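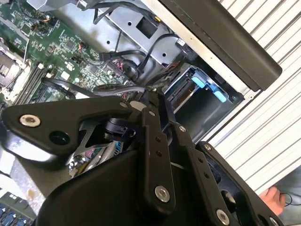
the tower, side off – drive cage top center, blue caddy over to the right

From: Pichit Sitthichai
To: refurb list
Date: Sunday, June 23, 2019
Subject: Re: [refurb] Ferkard towers, what stays in and what comes out

Quick one before I have to run. Answers in between your bits.

> Have twelve of the old Ferkard towers on the shelf from the
> Thammasiri office clear-out. Before I start pulling things I want to
> know how far to strip them. The February batch went out to Sekum
> with the drive bays empty and they complained they had no
> caddies to put new drives in.

Caddies STAY. All of them. Drive comes out, caddy goes straight back in the bay. It's the light blue plastic one, latch like a fork. Squeeze and pull, don't twist. I broke two in February and the only spares we have are in the box marked Wirnero, 6 left.

> Also not sure about the processors. Leave or pull?

Pull. Bag it, write the tower number on the bag. Then close the metal frame back over the socket, please – last time a few came back to me with it flapping open and one had bent pins underneath. Can't say who's fault, don't care, just close it.

Memory: pull too. Slots are next to the socket, push the clips at the ends and it pops up. All sticks in the one tray, I'll sort by size later.

> Cables are a mess in these. Can I unplug everything and start clean?

No! Please don't. The thick black ones can be moved out of your way, lay them over the drive cage, fine. But the bunch of thin wires near the top of the board, orange and red ones in there, leave that plugged in. Took me most of an evening to work out the order on the last machine and I did not write it down. Stupid I know.

If one has come off already, put tape on the case and set it aside, I'll look at it.

> Do we want the drive cage out for cleaning?

Only if it's really bad. Brush and a bit of air does it for most. If you do take it out keep the screws in a cup with the tower, not in the general screw jar. There are 19 towers in total counting mine and the screws are not all the same lenght.

> Where do the finished ones go?

Bottom shelf, left of the door. Sekum wants the first lot picked up by van, room 102 at their end, they will call me and I'll post the day on here.

Still need: small bags, a marker that works, masking tape. If anyone has thermal paste to spare bring that too.

Pichit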